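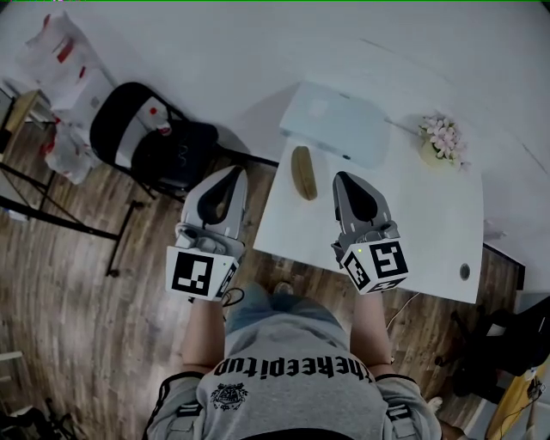

Branislav Vaněk writes that his draft ran to 1,134 words and the paper will only take 400, and asks which parts of a death notice can go without upsetting the family.

Start with the order of the parts. A newspaper notice in English normally runs as follows.

1. Full name, with any former surname in brackets.
2. Date and place of death, and age.
3. Place of birth and parents' names.
4. Work, service and main interests.
5. Close family, living and dead.
6. Funeral details, flowers or donations.

Write parts 1, 2 and 6 first. They are fixed and cannot be shortened much. Count the words, take the total away from the limit and divide what is left between the other three.

Cutting the middle

Job titles can be merged. "He worked at Hultska as a fitter, then as a foreman, and then as works manager" becomes "He rose from fitter to works manager at Hultska". Schools can usually be left out unless the person taught at one. Keep one story at most, and keep it to two sentences.

Listing the family

Partner first, then children in order of age, each with their partner in brackets. Grandchildren may be named or given as a number. With 8 grandchildren and 5 great-grandchildren the number is the safer choice, as a missing name causes more hurt than no names at all. Check every spelling with a second relative. Accents matter, and some papers drop them unless told in writing to keep them.

Funeral details

Give the place, the date and the time in that order: "Zastville Chapel, 28th January, 11 a.m." Add the town if readers from elsewhere are expected. State clearly whether the service is private.

Before sending

Read the text aloud once. Ask for a proof and compare it with the original line by line, including the phone number. Save the longer draft under a separate name. It can be used for the order of service, where no word limit applies.

Page by Ohemaa Tsikata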